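Workshop tips: keeping hand-held gripper recordings usable

Most of the faults we see in a trained policy start in the recording software or the way it was set up. The notes below come from the Lamden bench and assume you already have a gripper that logs pose and finger width.

Clocks first. Sync both grippers to the same machine before each session, and again after lunch. An offset of up to 67 ms can hide in the logs without any warning — the replay looks fine, and the policy learns to close late.

Name files by task, then by operator. Cirico sorts on the first field only, so a folder that begins with initials is a nuisance to split later.

Record a short mapping pass before the first demonstration. Walk slowly and turn at the corners. If the tracker reports fewer than 100 stable points, do the pass again; patching a thin map afterwards takes longer.

Check finger width against a block of known size. Gaber stores the zero in its config file, and an update resets it. Write the old value down.

Trim idle time in software, not by hand. Two seconds of stillness at either end is enough for the planner to find the start pose.

Muthoni Swai's rule for the kitchen tasks is 200 clean runs per object before any training. Runs with a lost marker don't count towards it.
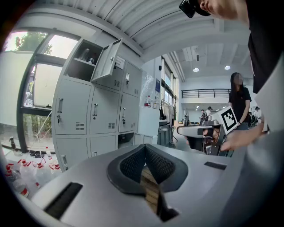

Filed under: Tracking and markers

A square marker on top of the gripper gives the other camera something to fix on. Keep it flat and wipe it with a dry cloth. Tape over one corner is enough to spoil detection.

People walking through the background are seldom a problem in a large hall, as the tracker drops moving points. Large windows are worse. Lock the exposure before recording, and check the log for gaps when you turn away from the light.

Barkstead users: the marker size is entered in metres.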